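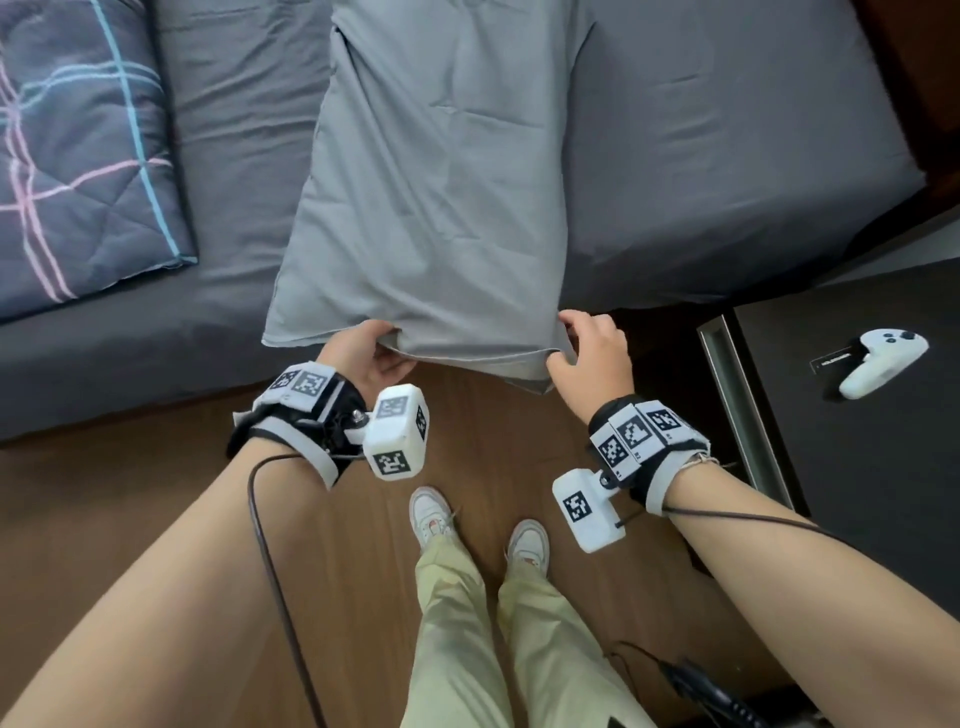

Re: [skurndale-guests] Washing pillows between guests

Hello all,

I am answering to the question from last evening, because I had the same problem in my first season. I quote only the part I answer.

> We have two rooms now and the pillows are getting yellow after one
> summer. The covers are washed every time, of course, but the pillow
> itself I never washed. My sister says it will be destroyed in the
> machine. Do you wash them, or do you buy new ones each year? And what
> temperature? The label is already cut off.
>
> Kazlauskienė guest rooms

Yes, I wash them, and they are not destroyed. I have polyester filling in all rooms, so please do not follow this for feathers. For feathers I have no experience and I would ask the laundry in Pudville.

I wash at 40 degrees, two pillows together, so that the drum is in balance. One pillow alone makes the machine jump. I use liquid soap, half of the usual amount, and I put one more rinse at the end. Powder stayed inside the filling and I could feel it like small sand.

The drying is the long part. In July I hang them outside and turn them every few hours. In the winter I use the dryer on low heat with clean tennis balls, then I leave the pillows one more night near the heater. If you press the middle and it feels cool, it is not ready. I once put such a pillow back in the closet and after a week the smell was terrible, and I had to throw away the pillow and also wash everything that was on the same shelf.

The yellow color does not go away fully. It becomes lighter. What helped me more was a second cover with a zipper, under the normal pillowcase. I wash this one every 3 weeks and the pillow itself only two times per year.

About buying new: I asked for a price when I was preparing the budget, and the cheapest good ones for all my beds came to 670 with delivery. The zipper covers cost me 200. So I bought the covers, and I replace a pillow only when it stays flat after I fold it in half and let go.

Does somebody know if Mumiseo still sells the covers in the long size? Their list shows only the square ones, and I need four more before the spring.

With kind regards,
Gintarė Kütt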